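Home | Modules | Timetable | Library | Contact
Print this page | E-mail this page

Workplace Lighting, Handout 4: Glare and Screen Position

Glare falls into two types. Disability glare reduces what the eye can detect. Discomfort glare causes strain without any measurable loss of vision, and is the commoner complaint in offices.

Set the screen at 90 degrees to the window wall where the room allows. Luminaires should run parallel to the line of sight, to either side of the desk.

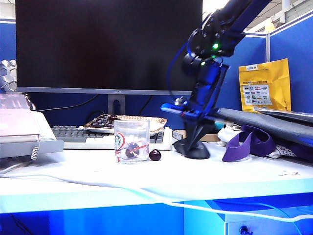

Reflected glare depends on the angle between source, surface and eye. Tilting the surface by a few degrees often moves the reflection out of view — check this with the lamps on and the blinds open.

The Kollstead survey is used in the January exercise. It holds 2,436 readings, taken at desk height. Work in lux throughout and state the meter position for each value.

Reading: Drokisard notes, section 4.

Print this page | E-mail this page
Back to top | Next handout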